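Ristasier lodge reopens with 90 beds and a bigger kitchen

By Catinca Pascu
April 19, 2025

After a long winter behind closed shutters, the old mountain lodge at Ristasier is taking guests again, and anyone who spent a childhood vacation there will be glad to hear that the front porch still creaks in the same place. The owners, Joar Løken and Embla Skjelbred, opened the doors to a first group of families this week, and by supper the boot room was already full of muddy shoes, which Løken says is how he knows a place is really open.

The lodge sits above the village of Fuston, at the top of a road that climbs through spruce woods and past two small lakes, and it has been a holiday house of one kind or another for as long as most people in the valley can remember. It closed in December, right before what would normally have been the busiest weeks of the year, after a burst pipe on the upper floor brought down the ceiling in four bedrooms and a good part of the hallway. What was meant to be a repair of a few weeks grew, as these things do, into a proper renovation.

"We took up one floorboard and then we took up all of them," said Skjelbred, laughing a little more easily about it now than she did at the time. "There were newspapers under there for insulation. I lost a whole afternoon reading them — I still don't know who won the sack race."

The lodge now has 90 beds, spread over the main house and the long annex behind it. Most of the family rooms have been given their own bathrooms, which was the single most common request in the guest book for years, and the six bunk rooms in the annex have new mattresses, reading lights and a shelf by each bunk for a phone and a glass of water. The two rooms under the roof, the ones with the round windows that children always fight over, have been left almost as they were, apart from fresh paint and a handrail on the last steep steps.

Downstairs the biggest change is in the kitchen. It used to be a narrow room where two cooks could just about pass each other with a tray, and it now takes in the old laundry as well, so there is space for a long counter, a second stove and a real pantry. The laundry has moved to the basement. Hjørdis Moen, who has cooked at Ristasier on and off since she was a student, came back to run it, and she has brought her waffle recipe home with her.

Breakfast is served from seven to ten, with bread baked in the house, and supper is one big sitting at half past six. Guests in the annex can also cook for themselves in a small shared kitchen, which is a blessing for families with little ones who want their noodles plain and want them now.
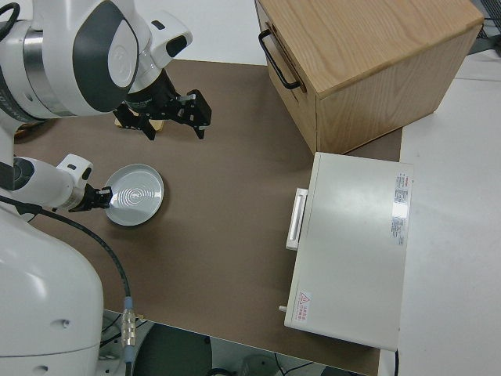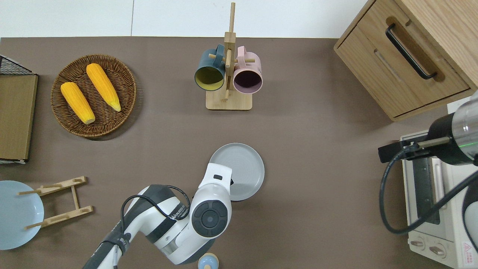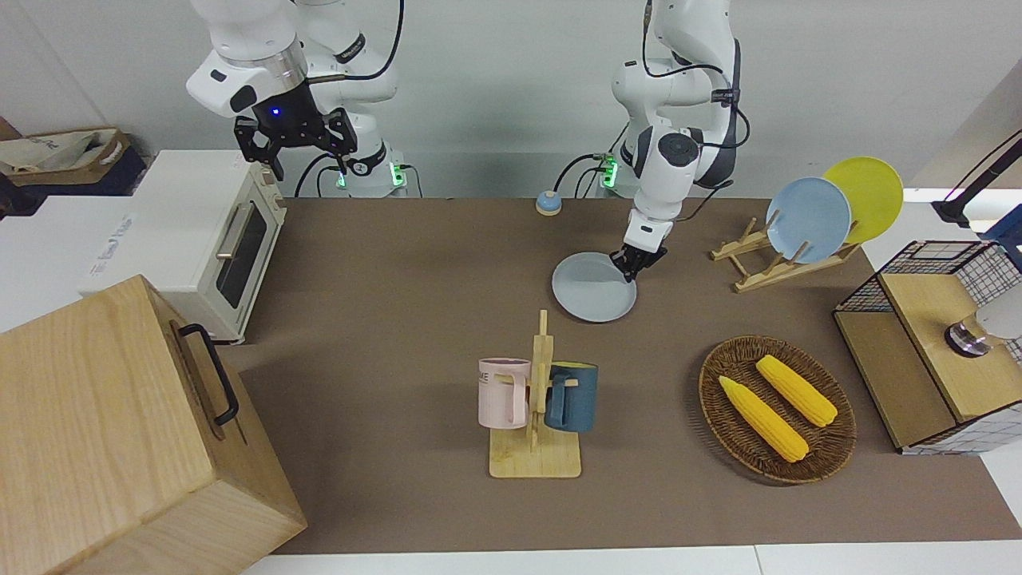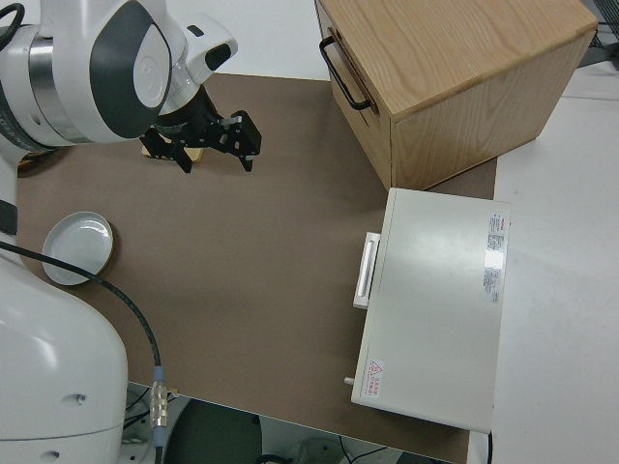
The dining room has been opened up toward the valley side, with three tall windows where there used to be one, and on a clear evening you can follow the sunset all the way down the ridge from your chair. Long tables have stayed. Løken did think about switching to small ones, the way many hotels have, but he asked some of the regulars and got such a firm answer that he dropped the idea the same day. People come up alone or as a couple, sit down next to strangers for soup, and end up walking together the next morning, and he would like that to go on.

One of those regulars is Kanchan Pathak, who first came to Ristasier as a nanny with another family and has since brought her own children nine summers running. She was among the first guests through the door this week. "I was so afraid they would make it fancy," she said over coffee on the porch, with a dog that was not hers asleep on her feet. "It's warmer and the showers are wonderful, but it smells the same. My youngest ran straight up to the round window and shouted down that the lake was still there!"

For walkers, the trails right around the house are open, including the easy loop past both lakes, which takes an hour and a half at a child's pace with stops for throwing stones. The higher path to Pladness is still under snow in the shaded parts and will be marked as open on the board by the front door once it has been checked. The lookout at Pladness stands at 2571 feet, and on a good day the reward is a view over three valleys and a bench out of the wind. Moen packs lunches for anyone who asks the evening before, and she would be grateful if people really did ask the evening before.

There is also a new drying room next to the boot room, with racks for jackets and gloves and a bench along the wall. It is a plain little room and probably nobody will ever take a vacation because of it, but anyone who has pulled on damp socks at eight in the morning will understand why Skjelbred shows it to visitors before she shows them anything else.

The sauna by the lower lake is a different story. The stove has been ordered, the new door has been hung, and the little changing room has its benches, but the chimney needs another inspection before the first fire can be lit. Løken hopes it will be ready by midsummer and does not want to promise more than that. Until then guests are welcome to swim without it, and a few hardy ones already have, with a good deal of shrieking that could be heard from the porch.

Getting up the hill has become simpler too. The Makhubela bus company, which runs the route through Fuston, now sends a small bus up to the lodge twice a day, meeting the late morning and late afternoon trains. It seats families with strollers and takes skis and bicycles on the back. Drivers can still come up by the woods road, and the parking lot has been leveled and given 50 marked spaces, with a few set aside close to the door for guests who find the gravel hard going. The owners ask everyone to drive slowly on the last bend, where the neighbor's sheep like to lie on the warm asphalt in the evening and see no reason to get up.

Rooms can be booked by the night, although weekends in high summer have a two-night minimum. Children under four stay free in their parents' room, and dogs are welcome in the annex for a small cleaning fee. Guests whose winter stays were canceled by the closure have been sent a letter with first pick of dates for the coming season, and anyone who has moved house and not received theirs is asked to call the front desk, which is staffed from eight in the morning until nine at night.

The lodge has had around 3000 overnight stays in a normal summer, and Skjelbred says bookings for July are coming in nicely, with the bunk rooms going faster than she expected. There are still family rooms free in June and a fair number toward the end of August, when the blueberries are usually at their best and Moen's waffles come with as many as you have picked.

An open house for neighbors and anyone else who is curious will be held once the snow is off the upper path. There will be coffee, a tour of the rooms and a walk to the lakes with Løken, and the date will go up on the board at the Fuston train station as soon as it is settled.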